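How I reset the bathroom sink area in one short go

I used to save the bathroom for one giant cleaning session and then dread it for days. Now I do a quick reset of the vanity and the towels, and the big clean is so much easier! You need a microfiber cloth, a soft sponge, a squirt of dish soap and a clean towel. My cloths are the Sulow ones and they've held up great, but an old T-shirt works too.

Start with the counter. I pull everything off the front edge first – toothpaste, hair ties, whatever landed there overnight – and leave the things that live at the back, like the toothbrush mug and the flowers by the faucet, until I've decided what's staying.

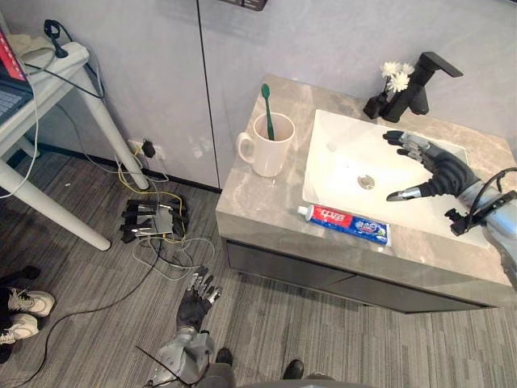 Wenceslao Cáceres: I'd take the mug off too and wash it every single time. The gunk that collects in the bottom of a toothbrush mug is horrible, and if you wipe around it you just leave a ring on the counter.

Fair point, and I've added it to my routine (thank you!). Mug gets rinsed with hot soapy water, then turned upside down while I do everything else.

Next, towels. Anything that has been up for more than a few days goes in the wash, and I mean the hand towel as well. When I hang a fresh one I give it a good shake, fold it over and let one layer drop a little lower than the other 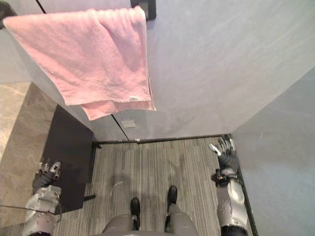
so air can get in between. I used to fold mine into a fat little square and then wonder why it smelled like a gym bag by April. Skip the fabric softer stuff, too. It coats the loops, and then the towel just pushes water around your hands.

Check the pile for lint before you hang or fold a white towel. I run my palm across it and pick off whatever I find.

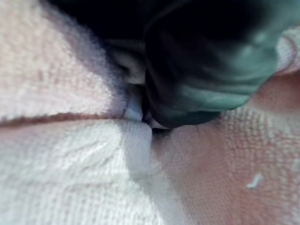 415 words | 2 min read

Now the basin. Wet the sponge, add the soap and go around the sides first, then the bottom, then the drain. Get right into the corners! Rinse, and buff the chrome with the dry cloth so it doesn't spot. For a marble or marble-look counter I stick to dish soap and water – no vinegar, please, it can etch real stone. Wipe from the back toward you and finish with the front edge of the vanity, where all the drips end up.
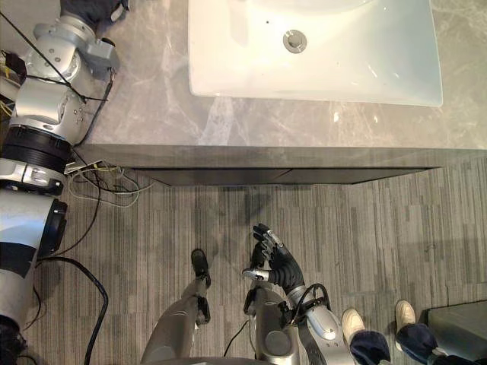

Basin and countertop, front edge included.

Last thing is the floor under the vanity. I shake out the cloth, do a quick pass with the hand vac and put the mug back.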